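Filed under: Curious Kids > How Things Work > Around the House

Why Does a Jar Lid Stick?

You have probably met a stubborn jar. Maybe it was pickles, maybe it was your grandmother's plum jam, and maybe it went all the way around the family before anybody got it open. Grown-ups tend to make funny faces while they do it! So let's take a good long look at what is going on in there, and I promise we'll get to the popping noise before we're done.

First of all, you need to know that air pushes. We don't feel it much, as we've lived in it all our lives and the air inside our bodies pushes back just as hard, but it is pushing on you right now, on your nose and your knees and the soles of your feet if you happen to be lying on the rug. It pushes on jar lids too, every bit of the time.

Now think about a jam kitchen, like the little one in Fallthorpe where I spent one very sticky August. The jam goes into the jars very hot, nearly up to the top. Hot air and steam take up lots of room, so some of the air gets shoved out of the gap under the lid. Then the jar cools. The steam turns back into tiny drops of water, the air that is left shrinks down, and suddenly there isn't much in the gap to push up on the lid. But the air outside is still pushing down just as hard as before. Squeeze! The lid is held tight, and the middle of it often dips in like a very small saucer.
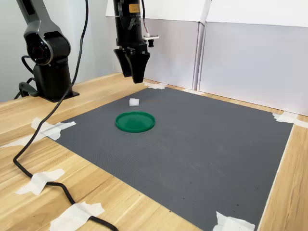

Marit wanted to know whether the jam itself was sucking the lid down, and she wasn't at all sure she believed me when I said no. It does feel that way, Marit! But the jam just sits there being jam. All the hard work is done by the air in the room, pressing from outside.

So what about that pop? When you twist the lid far enough, a little gap opens up and air rushes in. Now the push is the same on both sides, and the dipped middle of the lid springs back up. That quick springing is what you hear -- pop! -- and if you never hear it from a brand-new jar, tell a grown-up before anyone has a taste.

There is another sort of stickiness, and it's a much messier one. Jam and honey love to creep into the little grooves where the lid screws on. They dry there, and the sugar in them turns to something very like glue. A jar like that can be hard to open even when it has been opened 50 times already. 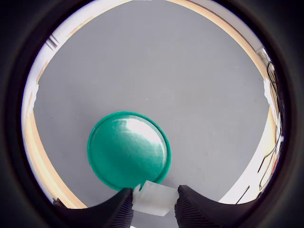
Words by Kadri Rätsep
for the Burnorgate Children's Page

What can you do about it? Ask a grown-up to hold the lid under warm water from the tap for a little while. Metal grows a tiny bit when it warms up, more than glass does, so the lid loosens its hug, and the warm water melts away the sugary glue as well. A rubber glove helps too, because rubber grips and your fingers don't slide.

Plastic lids that just press on are a different story. They stay put by being slightly stretchy: the rim bends out over the edge of the tub and then snaps back in underneath. Lift one small part of the rim first, and the rest comes along quite happily.

Try this at home: press a plastic lid onto an empty tub, then put it in the fridge until after lunch. Look at the top before you open it. Has it dipped at all? Try again with a different tub, and draw what you find.

Contact the Children's Page | © Burnorgate | Back to top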